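Gripper bake-off gets rolling in Busberg

3/18/21

It's been a fun week at the Costance workshop in Busberg, where Gadisa Woldegiorgis and Zane Ķēniņš have kicked off a side-by-side trial of grippers for small, fiddly parts. Four sets of fingertips are in the running, and each one will get 500 picks before anybody is allowed to name a favourite!

The test pieces come from a kids' construction set – plastic bolts, nuts and perforated strips in every colour going. They're cheap, they're bright and they roll away at the worst possible moment, so they make a terrific workout for a gripper. Strips lying flat on the mat have been the toughest so far, says Ķēniņš, and the bolts that stand on their heads are everybody's favourite to grab.

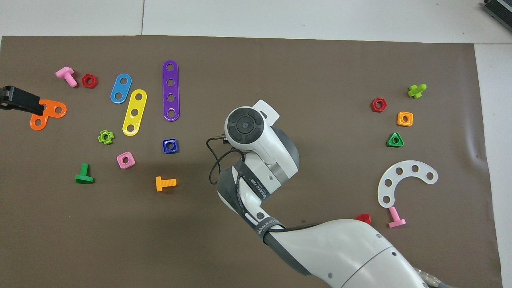 Woldegiorgis is just as keen on the controller side. The team has been running a slower closing speed since Tuesday, and he reckons the change has done more for the nuts than any new fingertip (the old setting liked to flick them across the table). Tadhg Ó Dálaigh is logging every pick and will post the full results on the Costance site at the end of March.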